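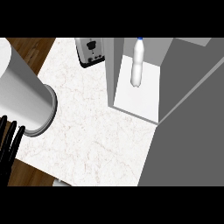

Kitchen automation is coming to the Stultero staff canteens, and most of what you've heard about it at the coffee machine is wrong, including the part about the coffee machine. The questions below came in through the suggestion box, the hallway, and one very long voicemail. Before any arm reaches a real kitchen, it has to practice in a simulated one, with a marble countertop far nicer than ours, a toaster, and a white water bottle with a blue cap standing in an open cabinet compartment. We have asked about getting the marble. The answer was a laugh.

Am I losing my job?
No. The agreement signed in July covers all canteen and pantry staff at both sites, and no position goes away because of the arms. Some tasks do. If you were deeply attached to restocking the bottled water at 6:30 a.m., please see Marlene Hinrichs, and she will try to find you something equally thrilling.

So what will I be doing at 6:30 a.m.?
Prep, mostly, or sleeping. The early shift at Walell moves to 7:15 once the arm there has passed its trial period. Early-shift pay stays the same through the trial, and what happens after that is still being argued over in a room with bad chairs.

What will the arms do?
Put things away, take things out, open and close doors. That covers bottles, dry goods and clean dishes to start with. They will not cook. They will not be asked to judge whether the soup needs salt, so the existing disagreement about the soup can continue among humans.

Why do they practice on a computer first?
A dropped plate in a simulation costs nothing and doesn't need sweeping up. Our supplier, Mayrhofer, ran 2000 practice attempts on cabinet tasks before letting us watch one. We then watched 200 of them in a single afternoon, which is more cabinet than anyone should see. Staff are welcome to sit in on a session. Bring a snack.

The practice kitchen looks nothing like ours. Isn't that a problem?
It came up. Hipólito Vergara pointed out that our cabinet doors stick, our counters are stainless steel, and the toaster at Walell only works if you hold the lever down with a spoon. Mayrhofer has since added several kitchen layouts to the practice set. The spoon is still under discussion.

Will it be watching me?
The arm has cameras so it can find the cupboard. The footage isn't used for timekeeping, performance reviews or settling who ate the yogurt. It is deleted at the end of each shift unless there's been an incident, and you can ask to see the written policy at any time. It's four pages and reads like it.

What if it gets in my way?
Press the red button. You don't need permission, a good reason or a form. There's one by each door and one on the base of the arm. During the trial, whoever presses it also gets to decide when the thing starts up again.

Do I have to be trained?
Yes, and you're paid for it. It takes half a day. You'll learn how to stop it, how to restart it and how to tell it that a shelf is off limits. No programming involved. If you can work the old dishwasher, you are overqualified.

Who pays if it breaks something?
Not you. Breakages go on the kitchen account, extension 859. Please don't put replacements on your own Amex and hope for the best; getting you paid back takes longer than the training does.

I have an idea for something it should do. Where does that go?
To the suggestion box, or extension 3075, where Marlene picks up after lunch. Cleaning the grease trap has been suggested already. Repeatedly, and in the same handwriting.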